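Wear in USB-C Charging Cables: Project Report
Second-year Electronics, Product Testing module
Submitted 2021-03-20

Introduction

Most phones sold in the shops near our college now charge through a USB-C socket, and so do many tablets, laptops and handheld games consoles. The plug can go in either way up, and the same cable can carry power and data. A cable used every day is plugged in and pulled out a great many times, and it is also bent, usually just behind the plug.

Our group wanted to find out which part of a cheap charging cable gives out first. We expected it to be the metal contacts. Several of us had thrown cables away after they became loose, and we had always blamed the plug. The project was set up to check this under repeatable conditions, using equipment already in the teaching lab and cables bought with the module allowance.

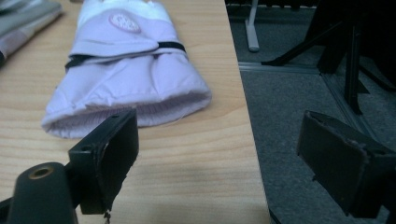
Figure 1. Pale lavender winter glove with black strap, lying on a wooden table.

Cables tested

We bought 16 cables, four each from Molix, Likeck, Damgaard and Siltum. All were sold as charging cables of one metre with a USB-C plug at both ends. The Molix and Siltum cables had a smooth plastic jacket. The Likeck cable had a woven sleeve over a plastic jacket, and the Damgaard cable had a thicker, rubbery jacket which was noticeably harder to coil.

From each make, two cables were used for the insertion test and one for the bending test. The last was kept unused in a drawer so that we had something to compare the others with at the end. In a longer project we would have put more cables in the bending group, for reasons given under Limits of the work.

Method

Insertion test. A plug was clamped to a slide driven by a small motor and pushed into a socket soldered to a test board. Each cable was put through 2,000 insertions. We stopped at regular points to measure the resistance of the power path with a four-wire meter. Four-wire measurement matters here because the resistance of a good cable is small, and with an ordinary two-wire meter the test leads would swamp the reading.

The sockets were changed between cables. In our first attempt we left the same socket in place and got readings that drifted upwards whichever cable was fitted. That set of results was thrown out and is not used in this report.

Bending test. The plug was held upright in a block and the cable hung down with a weight on the end. The block was rocked from side to side so that the cable bent just behind the plug housing. A steady current was passed through the cable during the test and the voltage drop was logged. When a strand breaks, the drop goes up slightly. When the cable is close to failure the reading jumps about.
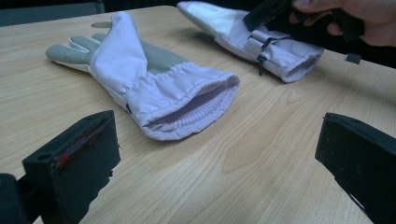

Why was the resistance of the cable measured and not the charging time of a phone?
A phone changes how much current it takes depending on how full and how warm its battery is, so two charges with the same cable can give different times. Resistance depends on the cable and its contacts, and it can be measured again under the same conditions.

Results of the insertion test

None of the cables failed. The new cables differed more from one another than any of them changed during the test. The Siltum cables started with the highest resistance and the Damgaard cables with the lowest, which fits with the thicker feel of the Damgaard cable, although we had not yet opened one up at that stage.

The largest rise we recorded was around 40 milliohms, on one of the Likeck cables. Most of this went away after the plug was cleaned with a dry brush, so we put it down to dust or loose plating in the plug. The other Likeck cable showed a much smaller rise. The plugs did become easier to pull out as the test went on. This was clear by hand with all the makes, but we did not have a force gauge at the time and can't give values for it.

Results of the bending test

The bending test gave a very different picture. Both smooth-jacketed cables developed a visible kink behind the plug, and the voltage drop began to move well before the jacket split. The Molix cable failed first. Its jacket looked sound, apart from the kink, and a person using it at home would probably have gone on blaming the plug or the phone.

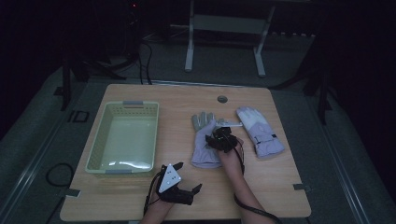 The Siltum cable lasted longer than the Molix, but its jacket opened up and the inner wires could be seen before the current was lost. From a safety point of view we think this is the worse of the two. A cable that stops working will be thrown away, while one that still works with its wires showing may stay in use.

The Likeck cable frayed at the sleeve early on, and then carried on for a long time with no change in the reading. The Damgaard cable was still working when we had to give the rig back. We cut it open afterwards and found a few broken strands in one of the power wires and none in the other.

We also cut open the three other cables from this test. In each of them the damage was in a short length right behind the strain relief, the moulded part where the cable leaves the plug housing. The solder joints inside the plug were sound in all four.
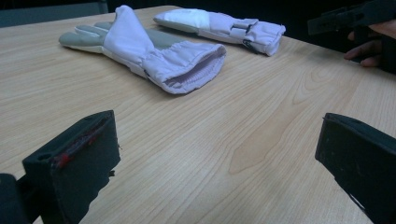
The shape of the strain relief seems to matter more than the thickness of the jacket. On the Molix and Siltum cables it was a short solid stub, and the cable bent sharply where the stub ended. The Likeck and Damgaard parts were longer, with grooves cut around them, so the bend was shared along the whole part. The ribbed, elasticated lining inside the cuff of the nearer glove is a fair comparison -- it has fine pleats next to each other, and a row of small ribs can give a little at each one, where a solid band would have to fold in one place. We would expect a grooved strain relief fitted to the Molix cable to improve its life, but this was not tested.

Limits of the work

One cable of each make in the bending test is too few to rank the makes. Cables from the same packet can differ, and a single early failure could be bad luck. The rig also bent the cable in one plane only, where a cable in daily use is bent and twisted in all directions.

The insertion test was done with the plug going in straight. People often put a plug in at an angle, especially in the dark, and this may wear the socket in a way our slide could not copy. We didn't test data transfer at all.

Further work

The rig is booked for us again in April. We plan to repeat the bending test using the cables from the insertion group, which are worn at the plug but have not been bent. A force gauge has been asked for so that the looseness of the plugs can be measured. If there is time we will also try short lengths of heat-shrink tubing over the Molix strain relief -- a repair often suggested online -- and log the voltage drop in the same way as before.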